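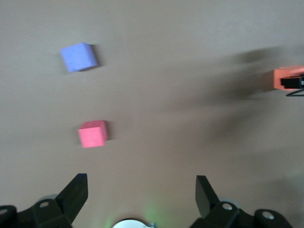 Issued by the Praltanau press office
Corporate communications, Praltanau
21 March 2018

Praltanau fixes password reset fault in Daslow account service

Praltanau has released an update for Daslow, its sign-in and account service for small organisations, after a fault was found in the way the service handled password reset links. The update has been applied to every hosted account. Customers who run Daslow on their own servers need to install version 41 themselves and should do so as soon as they can.

The fault meant that a reset link stayed valid after it had been used. A person who got hold of an old link, for example from a shared mailbox or a forwarded message, could have opened it again and chosen a new password for the account. Links were meant to expire on first use or after 300 seconds, whichever came sooner. In the affected versions neither limit was applied when the request came through the mobile sign-in page.

The problem was reported to Praltanau by Thaweesak, a security testing firm, which came across it while checking the sign-in pages of one of its own clients. Praltanau confirmed the report the same afternoon and turned off password resets on the mobile page while the fix was written and tested. Resets on the desktop page continued to work as normal and were not affected.

Praltanau has looked through its server records for the whole period in which the fault was present. Reset links were opened more than once on 1454 accounts. In nearly all of these cases both visits came from the same device within a few minutes, which fits with a person pressing the link twice or going back to a page they had closed. A second password change was made from a different network on 161 accounts. Praltanau has found no sign that these changes were made by anyone other than the account holder, but it cannot rule this out from the records alone and is treating all 161 as possibly affected.

The holders of those accounts have been signed out on every device and sent a message asking them to set a new password. The message does not contain a link. It asks the reader to go to the sign-in page in the usual way and choose "Forgotten password". Any message about this matter that does contain a link should be deleted.

Passwords themselves were not exposed. Daslow does not store them in readable form, and the fault gave no access to the database in which account details are held. Payment details are kept by a separate provider and were not involved.

What customers should do

Customers on the hosted service do not need to install anything. Administrators may wish to look at the "Recent changes" page in their control panel, where password changes are now shown with the date, the time and the type of device used.

Customers who host Daslow themselves should install version 41, restart the service and then clear all outstanding reset links. The command for doing this is given in the release notes. Those who cannot update straight away should switch off the mobile sign-in page in the settings – users will then be sent to the desktop page, which works on a phone but is slower to load.

Users who have turned on two-step sign-in were protected against this fault, as a new password on its own would not have let anyone into the account. Praltanau recommends that all administrators turn it on for their staff. It is included in every plan at no extra cost.

Further changes

Praltanau has asked Skarnine, an independent code review company, to examine the whole of the Daslow account recovery process, including the parts that deal with changed email addresses and locked accounts. The review is due to finish in May and a summary will be published on the Praltanau website.

The company has also added a test that checks the expiry of reset links on each sign-in page before a new version is released. The earlier test covered the desktop page only.

About Praltanau

Praltanau makes account, sign-in and access software for charities, clubs, schools and small businesses. Daslow is available as a hosted service or as a package for customers' own servers.

Media enquiries should be sent to the Praltanau press office through the contact form on the company website. Customers with questions about their own accounts should use the support page in the Daslow control panel.

Ends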